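From: Illov Brikach
To: home-automation-talk
Date: April 4, 2024
Subject: Re: [chores] wiping, is it solved or not?

Hello all,

I answer in between, as is the custom on this list.

Stuart Ashworth wrote:

> I keep reading that cleaning a surface is the easy one. Folding
> laundry is hard, everybody agrees, cloth is a nightmare. But wiping
> a flat top is only moving a sponge from left to right. My vacuum
> robot already does this for the floor. So why can I not buy an arm
> that does it for the kitchen? Is anybody here working on it, or is
> it solved and only too expensive?

It is not solved, and the price is a separate matter. I have worked on wiping with our small group at Sirnalholm since December, and before that I had the same opinion as you, Stuart.

The comparison with the vacuum robot is fair for the movement but unfair for the furniture. The vacuum robot works because we pick up our socks before we start it. We prepare the floor for the machine. On a kitchen counter or a cabinet top this preparation is the larger part of the chore. When my wife wipes the counter, she lifts the fruit bowl with one hand, wipes under it with the other, puts it down, pushes the mail to the side, and so on. If you take the lifting and pushing away, the wiping that remains is perhaps really easy, but then I have done the work and the machine has taken the pleasant part.

> Also what about force? I would be afraid it scratches the table.

Force was our first worry too. It is now the part I worry about least. On an empty top we did 40 runs with a sponge and a constant light pressure, and the surface was covered well in all of them. I would let it do my own table. With things standing on the table the picture changes. From 100 runs with clutter we stopped 8 by hand, and in 2 of these the bowl was already on its way to the floor. (It is a cheap bowl. We have bought more of them.)

The runs we did not stop were also not all good. A wiping path is planned on a surface, and the arm has to know what is surface and what is a thing on the surface. Tall things are simple. A bowl is simple enough, although the wide rim makes trouble, as the sponge should go under the rim and the planner prefers to stay away from it. The low, flat things are the worst. A thin dark object lying flat looks to the system almost like a stain, or like a shadow, and then it gets wiped. You and I would pick it up without thinking about it.
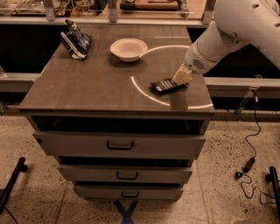 The sponge on the black striped piece, with the bowl behind it and the snack bag in the back corner.

Reflections are the other problem. Our cabinet has a slightly shiny top, and you can find the gripper mirrored in it. For a person this is nothing. For depth estimation it is a steady source of small errors, and small errors near a table top are what you do not want, because the difference between a good wipe and a wipe in the air is only a little. A matte top gives us better results with the same software. I mention this for people who read demo reports: please ask what the table was made of.

> Kirsty Haworth told me that the hotel trade will have it first,
> before the homes. Do you agree?

I agree partly with Kirsty. A hotel room has the same furniture in every room, and this helps very much. But the guest leaves his belongings everywhere, and the machine must not throw away or soak any of them. A workshop bench at the end of a shift is maybe a better first customer. Pauline Bickerstaff wrote here in December that at Entwistle they clear the benches completely before cleaning, by rule. With such a rule I believe an arm could do the wiping already now, and do it every evening with the same care. Whether it pays is a question for Pauline and not for me.

For the home my opinion is this. Wiping an empty table: yes, today, slowly. Wiping around things that stay in their place: often, with somebody near. Deciding what is rubbish, what belongs to whom, and what may be moved: no. The empty snack bag and the half-full snack bag look very much alike to a camera, and in my family the difference is important.

One question back to the list. Has anyone tried to let the arm lift the flat objects first, with the sponge put down in between? We lose much time on the change from sponge to empty fingers and back -- more than on the wiping itself. Two arms would avoid it, but we have only one that I may use. Beryl Clegg suggested a sponge holder fixed at the side of the cabinet, so the arm can drop the sponge there without looking. I will try it when the present series is finished, and I can send the run notes to anybody who wants them. Amber, I still owe you the older ones, they come separately.

With best regards,
Illov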